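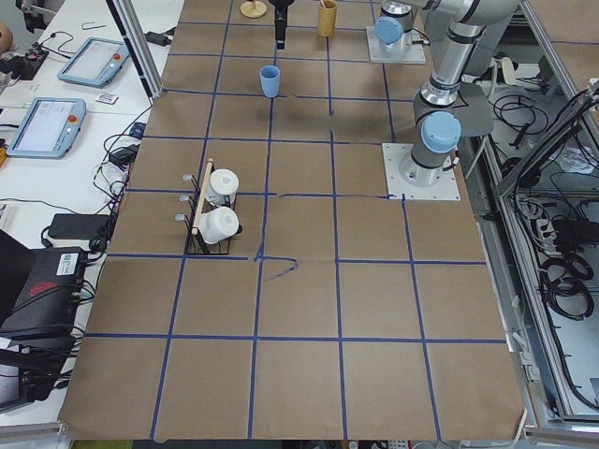 Lurngate Poetry Anthology: progress report to the Briggs Fund, July

Submissions closed at 5 p.m. on the last day of the month before, with 1,428 poems received. Both readers have been through the full pile. We have accepted 48 poems by 38 poets, and contracts have gone out to all of them. Two are still to come back signed.

The second payment from the fund covered reader fees and the first half of the typesetting. Contributor fees will be paid on publication, as set out in our application. 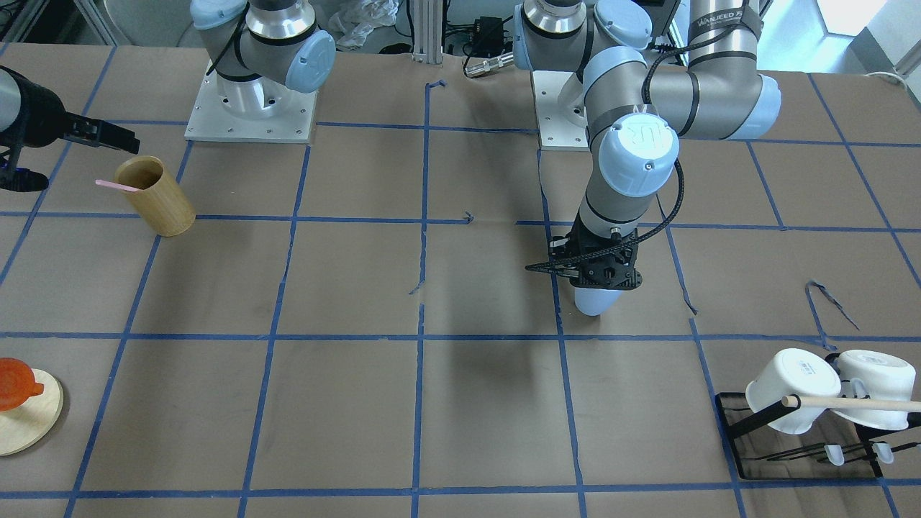 Typesetting is with Britov, who had trouble with the long-lined poems in the trial pages. We have agreed to a wider page, and Bornix has requoted for printing at the new size. The increase can be met from the postage line.

Proofs go to contributors next. We still need your current logo for the colour cover.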